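Dasetti
@dasetti_notes
Friday, October 23, 2026

1/ Many people ask me the same question since August: can a machine tidy my home yet? I have worked with gripping robots for some years, first at Kong, now in a small team in Kasbridge. I will try to give a careful answer in a few short posts. Please excuse my English where it is heavy.

2/ Short answer: for one room, with a person near, sometimes. For a whole home, alone, while you are at work, no. The rest of this thread is the long answer.

3/ First, what is already good. A robot vacuum cleaner is a household robot and it works. A washing machine too, if you are generous with the word. They work because the chore was made small: the floor is flat, the drum is closed. Picking up is a different kind of chore.

4/ To pick up, the machine must decide four things for every object. What is it? Where can I hold it? How strong? Where does it belong? A child of 4 does this without thinking and then refuses to do it, but this is another problem.

5/ In the summer we kept a log of our tidying trials on a carpet. In total 2,584 attempts to take one thing and put it in a box. I read all the notes by myself, in the evenings, with tea. I can recommend it to everybody who writes articles about robots.

6/ What goes well: blocks, full cartons, shoes (this surprised me), most toys of hard plastic. The two fingers close, the thing goes up, the thing goes in the box. You can watch this for an hour and start to believe that the work is finished.

7/ What goes badly: everything flat, everything soft, everything transparent. A sheet of paper on a carpet is very hard. We humans use the nail of the finger and we do not notice that we do it. The gripper has no nail. It presses down and takes a little bit of carpet instead.

8/ Somebody will now write "use suction". Yes, in a warehouse. I visited the packing hall of Dandon, where the suction cups are excellent, on boxes. On a mesh bag the air goes through. On the carpet the cup wants to eat the carpet.

9/ Transparent things are a problem for the eyes before they are a problem for the hand. The depth camera looks through an empty bottle and measures the floor. So the machine reaches too low, or it thinks there is nothing. We have improved this with more training, but I would not say solved.

10/ There is also the question of pressure. A thin plastic bottle must be held softly or it folds. A full pump bottle of soap must be held firmly or it turns in the fingers. From outside, how can you know which one is full? We lift a small bit, feel the weight, and then decide. It costs time.

11/ Now about time, because the videos online are often played faster. On a good day our machine needs 11 minutes for 8 things on the floor. I did the same job in less than one minute, and I was holding a cup.

12/ A typical floor for us is like this one. A pump bottle, a water bottle on its side, a tube, a square lid, a grey mesh bag, one yellow sticky note. Before you read on, please choose which you would give to the machine first.

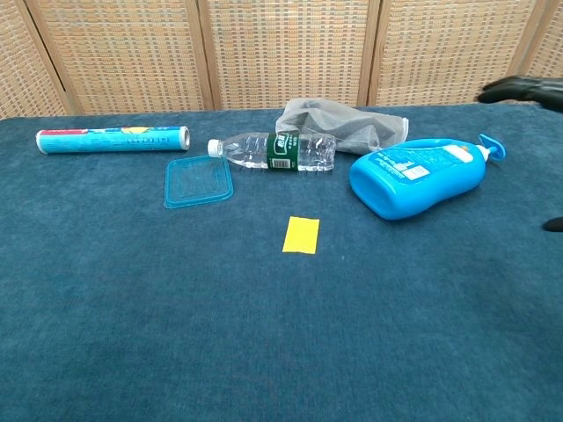
13/ My colleagues always want to begin with the hardest one, to have it behind them. I prefer to begin with the easy ones and make space. A gripper needs free room on both sides of the object, and in a pile it has none. The order of the work matters as much as the hand.

14/ Soft things on top of other things are the worst case. When you pull a cloth or a bag, what is under it can roll, and the plan you made two seconds before is old. The machine must look again. Ours looks again after every pick, and this is a big part of the slow time.

15/ And the shop floor? There the answer is kinder. The same parts come every day, the light does not change, and a person can put things in order before. If you have a small workshop and one boring job of moving the same part, I would ask for a quotation already now.

16/ For the home, my advice is to wait, or to buy for the pleasure of it and not for the hours saved. If a seller shows you a demonstration, ask him to put a sheet of paper on the floor.

17/ Next week I will write about cupboards and drawers. Questions are welcome under this post, I answer slowly, mostly at the weekend.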